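Test Operator, Two-Handed Packing (Fault Review)
Kurirus Handling Research, Granidcombe site
Fixed term, 18 months, full time. Two positions.

Kurirus is seeking two Test Operators to join the fault review team at its Granidcombe site. The positions have been created following an internal safety review of the packing trials, which were suspended in November after a right-hand gripper failed to release on command and the arm continued its return movement with the item still held. The operator on duty used the emergency stop. No injury was reported. The cause has been traced in part to a worn wrist cable, but a number of earlier grip faults remain unexplained, and the trials will resume at reduced speed until they have been accounted for.

Duties

The persons appointed will set out test items according to the written layout, supervise packing runs from the marked operator position, and record every stop, drop and late release in the fault log. The log currently holds 771 entries from more than 3,000 runs. Operators will also inspect cables and finger joints before each shift, and will take part in the monthly stop-button drill with staff from Ullstead, our outside safety assessor.

Operators have full authority to halt a run at any time. A halted run is not counted against the operator or the shift.

Requirements

- A high school diploma or equivalent
- At least one year of work in a warehouse, workshop or laboratory
- Clear written English and careful record keeping
- Ability to stand for up to two hours at a time
- Willingness to work an early shift beginning at 6:30 a.m.

Experience with Dal Bello controllers is helpful but not required. Training in lockout procedures is provided during the first two weeks, and no operator will supervise a run alone before it is completed. 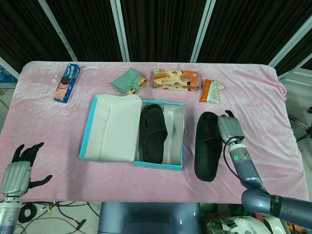
Footwear packing task, with one slipper in the box and the right hand at the second.

Terms

The positions carry the standard Kurirus benefits package and a single completion payment of $1,000 at the end of the term. Protective eyewear and safety shoes are supplied.

How to apply

Send a resume and a one-page letter to the Granidcombe personnel office. The letter should describe an occasion on which you stopped a task for safety reasons and how you reported it. Applications without a letter will not be considered. Interviews include a short practical exercise in writing a fault report.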